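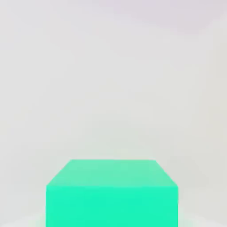

*Green block, gray background.*

## Gelach Village Water Filter

Povon builds it, Nisbet ships it, and the Gelach river tests its patience. One unit holds 5 gallons and needs no power, which suits villages that have been promised power since January.

- Filter life: 1,000 gallons
- Price: $1,219, freight extra
- Sold to: nonprofits and community groups

The Gemham spare parts kit is sold separately. Order it anyway. The river has opinions about gaskets.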